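Reise & Gesundheit > Behandlung im Ausland > Zähne

Zwei Implantate in Flimolska, Vermittler will Anzahlung – normal?

Beiträge in diesem Thema: älteste zuerst

ploetzlich_backenzahn
Hallo zusammen, bin neu hier, hab die Suche benutzt aber nur uralte Sachen gefunden.

Also: mir fehlen unten rechts zwei Backenzähne, zwei Implantate mit Kronen. Mein Zahnarzt hier hat einen Heil- und Kostenplan gemacht, mir ist erstmal schlecht geworden. Kollegin war letztes Jahr in Flimolska in einer Klinik und total zufrieden, also da angefragt. Lief dann nicht direkt über die Klinik sondern über einen Vermittler, Bravden heißt der. Angebot kam schnell, rund 3.000 Euro für alles, Implantate, Kronen, Röntgen, Hotel beim ersten Termin. Flug geht extra.

Jetzt die Punkte wo ich hänge:

Bravden will 210 Euro Anzahlung, bevor ich überhaupt mit einem Zahnarzt dort gesprochen habe. Soll verrechnet werden. Im Vertrag steht "nicht erstattungsfähig". Ist das üblich?? Was wenn die vor Ort sagen, Knochen reicht nicht, geht nicht?

Dann die Kasse. Bin gesetzlich. Am Telefon hieß es einmal "EU ist kein Problem, Rechnung einreichen" und beim zweiten Anruf "müssen Sie vorher genehmigen lassen". Was stimmt denn nun. Flimolska ist EU, falls das wichtig ist.

Garantie: auf der Seite von Bravden stehen 5 Jahre auf die Implantate. Wer gibt die, Klinik oder Vermittler? Und muss ich dann jedesmal hinfliegen, wenn was wackelt?

Und der Rückflug. Geplant ist Eingriff vormittags und am nächsten Morgen schon zurück, Flieger um 6:40. Kommt mir knapp vor. Meine Kollegin meint das sei kein Ding, die hatte aber nur Kronen und kein Implantat.

Kleinkram noch: unser Kleiner kommt mit, mein Mann auch, brauchen wir für die zwei irgendwas Besonderes an Versicherung? Reise wäre im Juli. Die Zusage will Bravden möglichst bis Monatsende, sonst ist der Termin angeblich weg.

Danke schonmal, sorry für den Roman, schreib vom Handy

kronenkarl
Mach es nicht. Mein Schwager war irgendwo da unten, danach drei Mal nachgebessert, hier wollte kein Zahnarzt mehr ran. Wer billig kauft und so weiter. Frag lieber deinen Zahnarzt nach Ratenzahlung oder hol dir einen zweiten Plan, die Preise sind hier auch sehr unterschiedlich. Brücke schon überlegt?

halbe_portion
Hab das hinter mir, oben links ein Implantat, andere Stadt (Drorkbridge) und ohne Vermittler. Der Reihe nach, muss gleich los.

Anzahlung: gibt es bei vielen. Trotzdem würd ich die nicht zahlen bevor ein Arzt deine Bilder gesehen hat. Lass dir von deinem Zahnarzt hier die aktuelle Röntgenaufnahme geben, am besten als Datei, Kopie steht dir zu. Wenn er ein DVT hat umso besser. Das schickst du an die Klinik und fragst schriftlich: reicht der Knochen, brauche ich Aufbau, was kostet der Aufbau. Genau da wird es nämlich teuer. Bei mir stand im ersten Angebot nichts vom Aufbau, am Ende kam der noch oben drauf. Nicht dramatisch, hat mich aber geärgert.

Und schreib Bravden, du willst den Satz mit "nicht erstattungsfähig" geändert haben: Rückzahlung, falls die Klinik aus medizinischen Gründen ablehnt. Wenn sie sich da querstellen weißt du Bescheid. Das mit dem Monatsende ist Druck machen, mehr würd ich darin nicht sehen. Als ich bei meiner Klinik abgesagt hatte und vier Wochen später wieder ankam gabs sofort drei Termine zur Auswahl.

Kasse: der zweite Anruf war der richtige. Zahnersatz muss VORHER genehmigt sein, auch in der EU. Du brauchst einen Heil- und Kostenplan von der Klinik dort, viele Kliniken mit deutschen Patienten kennen das Formular oder schicken was Vergleichbares. Einreichen, Genehmigung abwarten, dann erst behandeln lassen. Die Kasse zahlt dann den Festzuschuss, wie hier, manche ziehen was für Verwaltung ab. Fürs Implantat selber gibts in der Regel nix, Zuschuss bezieht sich auf die Regelversorgung. Bonusheft mitschicken!! Hab ich vergessen und musste alles nochmal einreichen. Und lass dir die Auskunft schriftlich geben, per Mail oder im Onlinepostfach, am Telefon erzählt dir jeder was anderes.

Rechnung am Ende bitte aufgeschlüsselt, mit Zahnnummern und Datum, und von der Klinik ausgestellt. Wenn da nur "Paket Bravden" draufsteht hast du mit der Kasse Ärger. Zahlungsbeleg aufheben, also lieber Karte oder Überweisung als bar.

Garantie: steht im Vertrag mit der Klinik oder sie steht nirgends. Vermittler vermittelt halt nur, der haftet für den Zahn meistens nicht. Schau ob da Bedingungen drin sind. Bei mir musste ich einmal im Jahr zur Kontrolle und Prophylaxe, durfte aber hier sein, mit Nachweis. Manche verlangen dass man zur Kontrolle anreist, dann rechnet sich das Ganze schnell nicht mehr. Fluge und Hotel im Garantiefall zahlt man normalerweise selbst.

Wichtig noch: frag vorher deinen Zahnarzt ob er die Nachsorge macht. Meiner hat bisschen gebrummt und dann ja gesagt. Er wollte den Implantatpass sehen, also den unbedingt mitnehmen, da steht System, Länge, Durchmesser und Chargennummer drin. Ohne das steht später jeder dumm da, wenn ne Schraube locker ist.

Rückflug am nächsten Morgen: würd ich nicht. Unten ist es wohl weniger heikel als oben, bei mir war die Kieferhöhle mit im Spiel, da durfte ich erstmal gar nicht fliegen. Das muss dir aber der Operateur sagen und kein Forum. Ich war insgesamt 10 Tage dort, bis die Fäden raus waren, und fand das angenehm. Kontrolle nach zwei Tagen sollte meiner Meinung nach mindestens drin sein. Falls es nachblutet oder dick wird, willst du nicht um 6:40 am Gate stehen. Die Zeit zwischen Implantat und Krone hast du auf dem Schirm? Das sind ein paar Monate, also zwei Reisen. Hotel ist bei dir laut Angebot nur beim ersten Mal dabei.

Versicherung für Mann und Kind: Europäische Krankenversicherungskarte (Rückseite der normalen Karte) plus ne private Auslandskrankenversicherung, kostet für Familie wenig. Achtung, die zahlt bei dir NICHT für Folgen der geplanten Behandlung, das schließen eigentlich alle aus. Lies das Kleingedruckte bei deiner. Meine Reiserücktritt hatte ich über Kurian, die haben eine geplante OP als Reisegrund nachgefragt und wollten es schriftlich. Ging dann durch, nur nervig.

Mit Kind würd ich übrigens was mit Küche nehmen statt Hotel. Du isst zwei, drei Tage Brei und Suppe, lauwarm, und hast keine Lust auf Frühstücksbuffet. Kühlpads kann man dann auch einfrieren. Und gepackt für den Kleinen eher Sachen die dein Mann ohne Gefummel anziehen kann, Gummibund und fertig, du liegst am ersten Nachmittag flach.

ploetzlich_backenzahn
Wow danke, das mit dem Aufbau stand tatsächlich nirgends. Hab eben die Praxis hier angerufen, Röntgenbild bekomm ich per Mail. Bravden hab ich wegen der Klausel geschrieben, noch keine Antwort. Flug buch ich erst, wenn die Kasse was Schriftliches geschickt hat, dann wirds halt evtl. doch nicht Juli.

@kronenkarl Brücke wollte ich nicht, die Nachbarzähne sind gesund und müssten beschliffen werden. Zweiten Plan hol ich mir aber, gute Idee.

Eine Sache noch: Implantatpass auf Deutsch oder Englisch, egal?

halbe_portion
Egal, meiner ist englisch. Hauptsache Aufkleber mit Chargennummer drin. Und lass dir das Röntgenbild von NACH dem Eingriff mitgeben – das will dein Zahnarzt hier als erstes sehn.

mundwerk_ost
Kurze Ergänzung zur Kasse, bei mir hats mit der Genehmigung fast fünf Wochen gedauert, die wollten eine Übersetzung vom Plan. Also gleich in der Klinik nach deutscher Version fragen, spart eine Runde. Und Medikamente: Liste mit allem was du nimmst, mit Wirkstoffnamen, die Handelsnamen heißen dort oft anders. Blutverdünner unbedingt vorher abklären. Den Rest hat halbe_portion ja schon geschrieben.

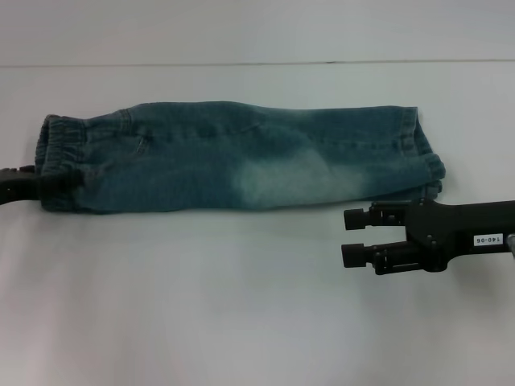
Jeans mit Gummibund, längs zusammengelegt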